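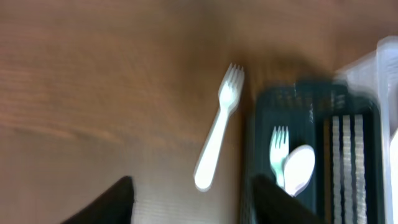 Opening (2 minutes). Start with the drawer at home! Ask for hands: who has one where the forks and spoons have drifted into a single heap? Let them laugh, wait for the hands to go down, then move on to the table. A white plastic fork out on the bare wood, and a dark tray to the right with a fork and a spoon sharing the left compartment. Ask the room where the loose one should go. Some will say "with the other fork," some will want the spoon moved first – both are good answers, so let them argue a bit.

Next: why I love this job. Sorting cutlery is small enough to finish before the kettle boils, and you get to see the result every time you open the drawer. Tell the Irkby story here (the shared kitchen, 12 people, one tray, no labels). Keep it short, I always run long on this one.

Picking a tray. Measure the inside of the drawer, front to back as well as side to side. Mine at home is 54 cm wide and I still bought the wrong size, twice! Raised dividers are great for light plastic pieces, which slide all over the place when the drawer shuts hard.

The Kinyua method – slow down for this part:
Everything out on the table.
Forks together, spoons together, all facing the same way.
Most-used pieces nearest your hand.
Odd ones go in last, or in the picnic bag.

Hand out the practice trays, one for every 4 people. Give them plenty of time and walk around. Please don't fix anyone's tray for them, I have to remind myself of this too.

Questions. Somebody always asks about knives: blades all pointing to the back. Mention the September session at Wonodberg, and ask them to stack the trays by the door on the way out.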